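Sobre a Mutia

A Mutia é uma oficina de blocos de construção em tamanho grande, daqueles que se agarram com as duas mãos e que dão para fazer um castelo onde cabe mesmo uma criança lá dentro (ou duas, se forem amigas!). Fazemos blocos compridos, blocos curtos e peças de remate, e adoramos o que fazemos.

Tudo começou com Lợi Đoàn, que passava os serões a cortar peças para a sala de atividades de uma escola do bairro. As peças foram ficando, as escolas vizinhas começaram a perguntar por elas, e em novembro já havia encomendas a mais para uma garagem. Timothée Gilbert juntou-se pouco depois, com uma paciência enorme para arestas e uma opinião muito firme sobre verdes. Hoje somos 4 pessoas e continuamos a almoçar à mesma mesa, entre catálogos de cor e peças que ainda não têm nome.

As nossas coleções

A Ralico foi a primeira e continua a ser a mais pedida: blocos retangulares lisos, pensados para recreios, ludotecas e corredores largos. A Flollis veio depois, com peças mais pequenas e mais leves, para salas onde o espaço é pouco e as construções têm de ser arrumadas antes do lanche. A Đỗ é a mais recente e a que nos dá mais gozo neste momento, com comprimentos que se combinam entre si e que já nos deram torres bem tortas.

Trabalhamos por encomenda, em conjuntos pequenos ou grandes. O maior que entregámos até hoje levou 300 blocos e ocupou um ginásio inteiro durante uma semana de férias. Também vendemos peças soltas, porque há sempre um bloco que vai parar a casa de alguém!

Da caixa para a construção

Gostamos de ver as cores misturadas, e é assim que as peças se juntam nas nossas caixas grandes: o vermelho encostado ao verde, os compridos ao lado dos curtos. É a olhar para elas que nos surgem muitas ideias para conjuntos novos. 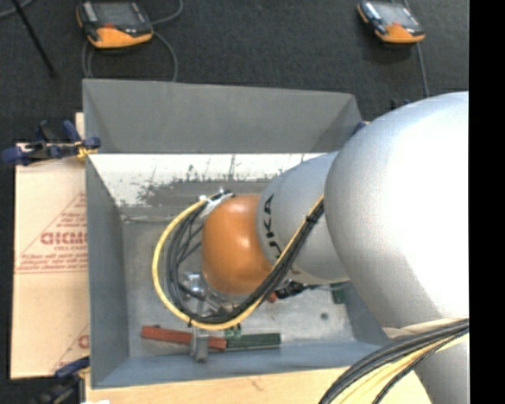 Blocos vermelhos e verdes na caixa metálica cinzenta.

Visitas e encomendas

Recebemos turmas e famílias com marcação, e há sempre um canto livre para construir. Se tem um espaço para equipar, escreva-nos com as medidas e a idade das crianças e respondemos com uma proposta e um desenho feito à mão pelo Timothée.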